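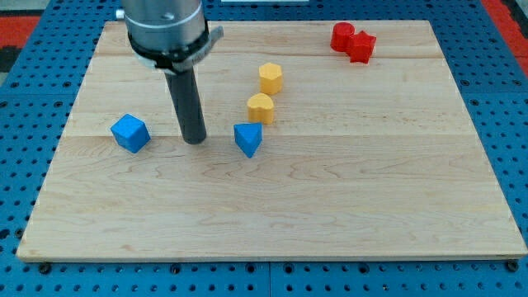 I am trying to collect demonstrations for a pushing task and I need advice on how to guide the arm by remote control. We are a small group in Fusholm, and none of us worked with teleoperation before this year. The arm is steered with a 3D mouse from a chair beside the table. The task is to push foam blocks into groups by color, with a plain rod as the tool. There are six blocks: a blue cube and a blue triangular prism, a yellow octagon and a yellow heart, a red cylinder and a red star. The two red ones are touching already, the yellow ones stand in a line, and the blue ones still have the rod between them. It is this last pair that makes the trouble. When I push the cube toward the prism, the cube turns on its corner and slides off to one side. Then I correct, then I correct the correction, and the demonstration becomes long and full of small nervous moves.

I have recorded 517 demonstrations so far. The policy I train on them learned the nervous moves very well. It goes near the block, stops, goes a little left, a little right, and sometimes it stays like this until the time limit. The star is also bad, for the rod likes to slip in between two of its points.

My doubts are these. Should I throw away the demonstrations with many corrections, or do they teach something useful? Should I rather hold the arm and move it by hand? Our controller has a hand guiding mode, but I have used it only for setting the start position. And is it wrong that two different persons do the demonstrations? My colleague always goes behind the block from the right side, and I take whichever side is closer.

Thank you in advance, and sorry if some of my words are not the correct ones.

Posted by Cloltadel

Amari

I did a very similar task with wooden blocks, so I can share what helped me. I will go in the order of your text.

Corrections: do not throw away all of them. If the block turned and you brought it back, the policy needs to see this, for it will make the same mistake and must know the way out. What I removed were the pauses. Look at your recordings and find the places where the commanded speed is almost zero. In mine, the operator was thinking, and the policy learned to think also, but without any thoughts. I cut out every pause in the middle of an episode when the rod and the blocks were both still. After training again on the same data, the stopping near the block was mostly gone. Be careful with one thing: if you cut while a block is still sliding, there will be a jump between two frames, and this is worse than the pause.

Pushing the cube: a round rod touches a flat side at one small place only, so if this place is not in line with the middle of the block, the block will turn. Before the contact, move the rod well away from the cube, go around, and come to the flat side slowly. If the cube stands with a corner toward you, first push near one end of a side to turn it, and only then push forward. Make these two separate movements and do not try to mix them. For the star I push on the tip of one point with very short pushes, or I let the rod go into the notch on purpose and use it as a guide. Both can work, but choose one and stay with it.

Two persons: this is possible, but agree on the rules. In my first set I had both "from the right" and "from the closer side", and the policy went straight into the block when it could not decide between them. I would ask your colleague to use the closer side, the same as you. Write it on paper and put it next to the mouse.

About quantity, my final set was 1,016 episodes, but I believe the last part of them did not change much. I would clean what you have before recording more. Also lower the maximum speed of the 3D mouse. I was surprised how much calmer my hand became.

One thing you did not ask – do you change the start position of the blocks enough? I noticed that I always put the blocks in the middle, and the policy was lost near the edge of the board. Now I let a small script choose the places, and I put the blocks there even if I do not like it.

Tahiri

Use hand guiding. You feel the block and it is much faster, I do 20 in the time I needed for 2 with the joystick.

Amari

To the post of Tahiri: it is faster, I agree, but if the policy takes camera pictures as input, then your hands and sleeves are in all of them, and at run time they are missing. With hand guiding I would save only the joint positions, then play the motion back with nobody near the table and record the pictures during the playback. For pushing, this is risky. The blocks must start in exactly the same places, and a small difference will grow with each push. For a task like opening a drawer I would do it without worry.

Cloltadel

Many thanks to both. Our policy does use the camera, so I stay with the mouse. I looked for the pauses as Amari said, and there are far more than I expected, mostly just before the first contact with the cube. I will cut them and train again. My colleague agrees to use the closer side, but he asks what to do when both sides are equally close. For now we said left.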